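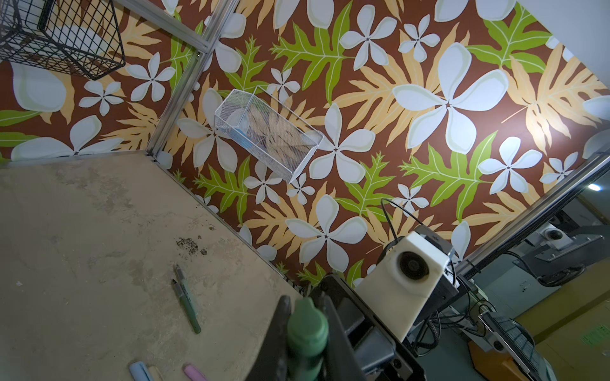 Ines Woo

4.2 Comparing the two controllers on pen handover

The second set of trials used the two-arm cell at Bremcombe, with the wallpapered walls left in place so that the background stayed busy for every camera. We compared the stock position controller with the Puvov controller, which limits grip force while the receiving fingers close. Both ran on the same arms with the same parallel grippers. Each controller was given 600 attempts, split evenly over 4 object types: slim pens, thick markers, highlighters and small capped bottles.

An attempt counted as a success if the receiving gripper held the object alone for two seconds. The stock controller succeeded 438 times. Most of its failures came at the moment of release – the giving fingers opened before the other pair had a firm hold, and the object turned or fell. Figure 3 shows the cell from the fixed camera, with a light green pen between the two grippers. 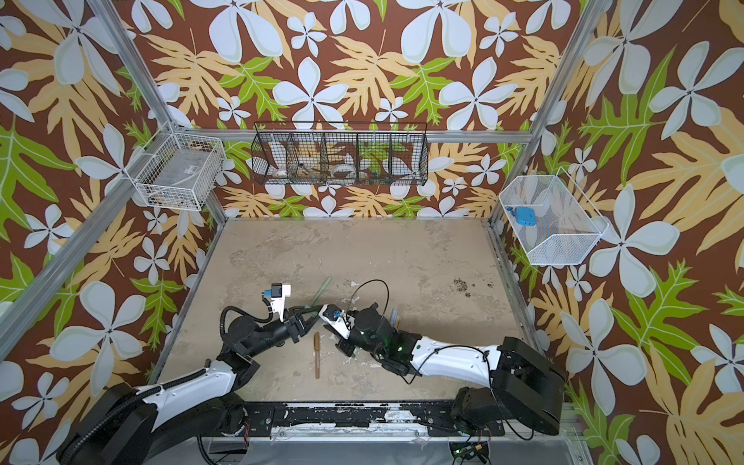

Figure 3. Handover trial, fixed camera view.

The Puvov controller dropped 24 fewer objects than the stock one, but it was slower on slim pens, where the force reading was often close to the noise level. Wrist camera views helped less than we expected during the handover itself. A held object sits very near the lens and is blurred, so the grasp angle had to be taken from the fixed camera. We did not retune either controller between object types. Bottles were always passed upright, and results for them should be read with that in mind.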